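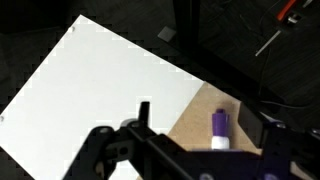
Figure 2. A white board and a glue stick with a purple cap on a tan work surface.

4.3 Does a fixed place for the glue make any difference?

Studies of shared craft tables often claim that people work faster, and quarrel less, when every tool has a marked home. The claim is repeated so often that it has come to sound like a finding. We went back to the two sources most often cited for it, Gauthier's handbook for craft teachers and the Teradlow report on school workrooms, and found no counts in either. The handbook gives advice. The report gives the opinions of people who had already paid for the shelving.

Our own records are not strong either, but they are at least records. Over one term at the Drekadska workroom, observers logged 1456 occasions on which a person reached for, asked for or went looking for an adhesive. Of these, 470 involved a glue stick. The rest were white glue, tape and paste, which are stored differently and are left to Section 4.4. A glue stick such as the one in Figure 2 is a hard case for any storage rule. It is small, it stands up by itself on any flat surface, and people put it down wherever their hand happens to be.

In 272 of the 470 glue stick entries, the stick was picked up from the work surface and not from its marked place. Thibodeau reads this as a failure of the marking. We are less sure. A stick left standing beside the board a person is working on may be in a better place than the rack, at least for that person and for the next few minutes. The log does not separate a stick left out on purpose from one simply forgotten, and we doubt that an observer across the table could tell the two apart.

There is also the matter of the cap. The Likine checklist, which we adopted in November without much thought, scores a stick as "put away" only if it is both capped and in the rack. A capped stick on the table therefore gets the same score as an open one on the floor. Hagedorn objected to this at the time and he was right – the two have very different results for whoever wants the glue next. Rescoring the entries was not possible, as the observers had ticked a single box.

What remains is modest. Glue sticks were often taken from the table, and we cannot show that this cost anyone any time. The larger claim, that marked places improve the work itself, is not tested by these data and in our view has not been tested by anyone else's.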